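Fanach Sorting Cell – Progress Report for September
Prepared for Groltura by Ghassan Haddadin, Atuvstead workshop

1. Status
The cell is running again after an unplanned stop. Work on the shape-block task is behind plan, and the stop accounts for most of the delay.
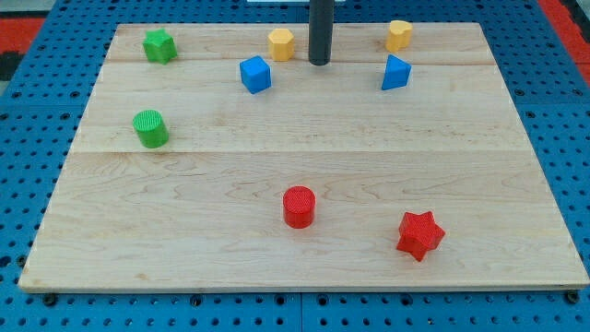

The fault occurred on a Thursday during an unattended block of 50 cycles. The arm was told to come down to its hover height over the board and wait. It went 10 mm lower than commanded and pressed on a block before the force limit tripped. The controller logged the trip and cut power to the drives. No one was inside the fence. The block was scrapped and the board was checked for damage; none was found.

2. Cause
The height offset for the tool is stored in two places: the cell program and the controller. After the tool was changed that morning, only the value in the cell program was updated. The controller went back to its own stored value at the next restart, which came at the midday break. All moves after that point used the wrong tool length. Earlier moves on the same day were correct, and this made the fault hard to find at first.

A second problem came up during the review. The force limit had been set to 40 N for an earlier trial with heavier parts and was never set back. At the proper setting the arm would have stopped sooner and the block would likely have survived.

3. Actions taken
The offset is now held in the controller only, and the cell program reads it from there at start-up. If the reading fails, the program does not start.
The force limit has been lowered and locked behind the supervisor login.
A touch-off check against the bare board surface runs after every tool change and every restart.
Unattended running was suspended until 200 supervised cycles had been completed without a trip. That run is finished.

4. Open items
The replacement force sensor from Lapiņa has not arrived. The present sensor passes its checks but drifts as it warms up – we re-zero it before each block of cycles. The fence interlock played no part in the fault but will be tested again before the next report.

5. Request
We ask Groltura to move the mixed-shape milestone to the next reporting period. No added funds are requested. The scrapped block and the extra hours are covered by the existing budget.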